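When the Gripper Let Go Early

March 30, 2019

The fault at Isum's test shop in Cukora took 49 milliseconds to do its damage. A robot arm was moving a glass when its fingers opened before the controller had asked them to.

"The log said closed and the fingers were open," says the lead technician, who asked not to be named. "We had run 565 picks that month without a drop."

The glass broke on the floor. Nobody was hurt, but a worker was standing inside the taped line at the time, and the shop stopped work for two days.

The cause was a worn connector on the cable to the gripper. "It lost power for a moment, and on power-up the fingers open by default. That setting was ours. We should have changed it."

Braradex, which supplied the cable, sent a new one. The shop also moved the tape back and set the fingers to hold after a restart.

Glasses are still part of the work. "By the foot is the hardest grip. You have very little to hold, and all the weight is out to one side."
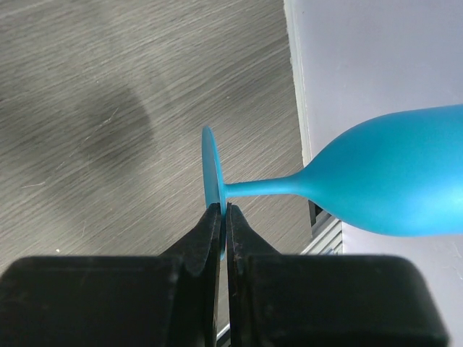
A turquoise wine glass held by its foot between the gripper's fingertips.

The next check of the cables is at pick 604.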